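4.2 Equipment cost and the case for a second arm

Most budgets for kitchen-table handling put the arms first and leave fixtures and staff time as a remainder. We doubt this order. The Otari quotation came to 577 a month per arm, with 41 more for cover, and gave no figure for the hours spent resetting fruit, trays and racks between trials. Prateck left out the same item. Neither firm could say what a second arm would save on work as light as that in Figure 7.
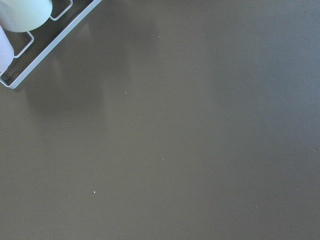
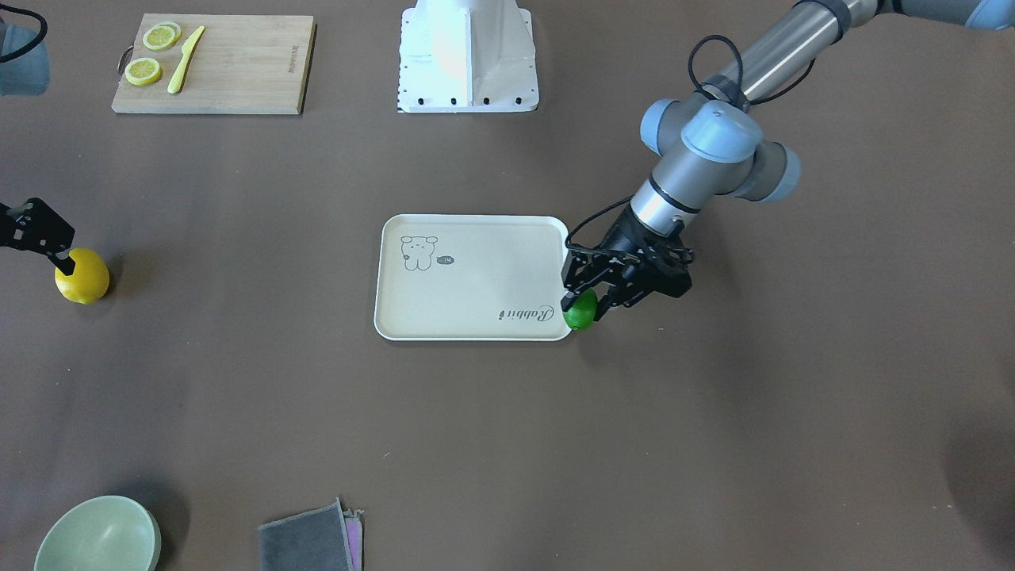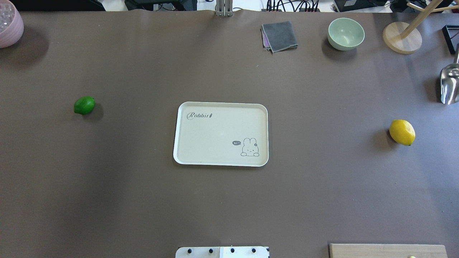
Figure 7. Tabletop work considered in the costing: white wire rack (first panel); tray, lime and lemon (second and third panels).

Iddrisu Boateng, commenting on a draft, thought us too harsh: a lab that buys one arm will pay for the second later, at a worse price, and will have to redo its mounts as well. That may be so. The claim rests on past price rises at Osei, and we would want to see it hold for other sellers before planning on it. Until then we cost the second arm as a separate purchase, to be argued for by task, and keep 100 a month back for spare parts.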